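# Teleoperated demonstrations in a simulated apartment -- project report

Arnar Sveinbjörnsson, course project, Bremville

## 1. What I wanted to do

The aim of my project was to collect demonstrations for a mobile robot by remote control, and to find out how much the quality of them depends on the control device. The robot exists only in the simulator. The operator sees the view from the robot and drives the base and the gripper at the same time.

I compared two ways of control. The first is a normal gamepad. The second is a hand controller called Tridley, which was built by a student group before me. My software for recording is named Hurier, and it saves the commands and the robot view at 10 steps per second.

## 2. Task

The task has two parts. First the operator must drive from the start position to the console table under the television. Then the operator must take one object from the lower shelf and carry it through the doorway into the next room. An episode is stopped after 400 steps, also when the object was not delivered.

I chose the lower shelf on purpose. The upper surface is easy to reach, but for the shelf the gripper must come in from the front and stay low between the legs of the table.
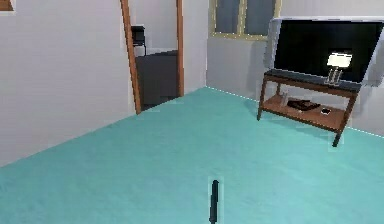
*Figure 1. Operator's view in the simulated living room, with the gripper empty. The console table is on the right and the doorway on the left.*

The glass on the shelf was the most difficult object for the operators. It is clear and it is hard to separate from the wood behind it, so they often closed the gripper too early. With the flat brown object the problem was a different one: it lies horizontally, and the fingers must be very near to the shelf before they can hold it.

## 3. Collecting the data

In total I recorded 200 episodes, half with each device. Four students from my year were operators, and I was the fifth. Everybody had a short practice before the recording, but I did not measure the practice time, and this I would do better in a second project.

The start position was changed a little between the episodes. In the beginning I also changed the rotation of the robot, but then some operators started with their view to a wall and lost many steps -- so I removed it and recorded those episodes again.

## 4. Results

With the Tridley controller 82 episodes ended with the object in the next room. With the gamepad it was nearly the same number, but the paths were less smooth. The gamepad operators moved the base, stopped, moved the gripper, stopped again. In the recordings this gives long pieces where no command is sent.

I trained one policy on each half of the data. The policy from the gamepad data learned also the pauses, and sometimes it stayed in front of the table until the end of the episode. After I cut the pauses out, it became better, but it still hit the table leg more often than the other one.

## 5. Open points

My supervisor in the Fjeld lab proposed to add a second view from above the gripper. I have started with this in June, but the saving of two views makes Hurier slow and some steps are missing. The recordings with one view are complete and are stored in the course folder together with the training settings.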